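Glassware Storage Study: Progress Report
Etiser project, Clondulstead site
Prepared by Nanami Tamura, March 22, 2020

1. Work this period
The silicone glasses were compared with the rigid set used in August. The stem is the preferred holding point — the bowl deforms under light pressure.
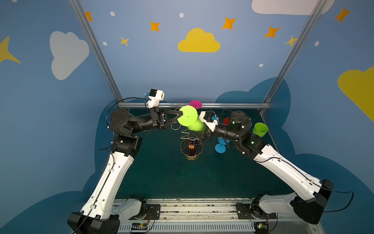 Loading order remains under review. Glasses lying on their sides take longer to pick up, and the Drollix timing sheets now list them separately. Spending to date is 4000 dollars, within the approved amount.

2. Rack
The wire rack stores glasses upside down by the foot. Hanging positions near the tabletop leave little clearance under the bowl.
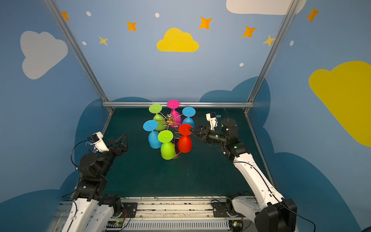
3. Next period
Tak will supply 2 replacement racks. Tests resume on delivery.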